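The Measures Room

Notice to the Incoming Keeper of the Measures Room, Flirkberg House

1. The Keeper is welcomed to the post and is asked to read this notice in full before touching the glass.

2. The Measures Room was established by the founders of the Jerora Company for the settling of disputes over volume. There were a great many such disputes in those days. The Company sold lamp oil by the cup, and no two towns on the Lodhi road agreed on the size of a cup. Both parties would climb the stairs, the Keeper would pour, and the matter was closed.

3. The last dispute was settled before the present Board was born. The room is nevertheless to be opened every morning at eight and closed at four. The Keeper will sit at the bench during those hours and will be civil to anyone who comes up.

4. The register lists 254 pieces of glass. Previous Keepers have found 253, and on one occasion 255. The Keeper is to record the figure obtained and is not to correct the register.

5. Beakers are to be washed in soft water, rinsed twice and stood upon the dark bench, where a smear will show. They are to be tilted towards the lamp and looked through, the Keeper's own breath being held for the purpose.

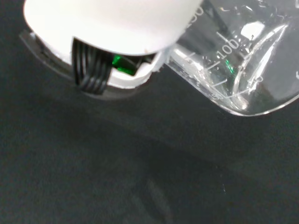

6. Any beaker in which the Keeper sees the bench is to be returned to its shelf. Any beaker in which the Keeper sees something else is to be washed again. Should the second washing make no difference, the Keeper will write down what was seen, with the hour, in the brown book beneath the sink.

7. The brown book is the property of the Board. It contains, among other entries, a harbour in rain, a staircase going down, and a woman in Vermont buttering bread, who has been reported by 18 Keepers in succession. She is understood to be in good health. The Keeper is not to wave.

8. The 500 measure is to be handled with both hands. It was used in the matter of the Widow's Oil, in which the Company was found to have given short weight for a generation, and it has been inclined to overfill ever since. A cloth is provided.

9. Applications for leave should be made in July. The Board regrets that the previous Keeper's application was mislaid, and that it was found only after the previous Keeper had gone. The coat on the hook may be worn if the room is cold.

10. The Keeper will find a slice of buttered bread on the windowsill on certain mornings. It may be eaten. The plate is to be washed in soft water, rinsed twice, and left where it was found.

By order of the Board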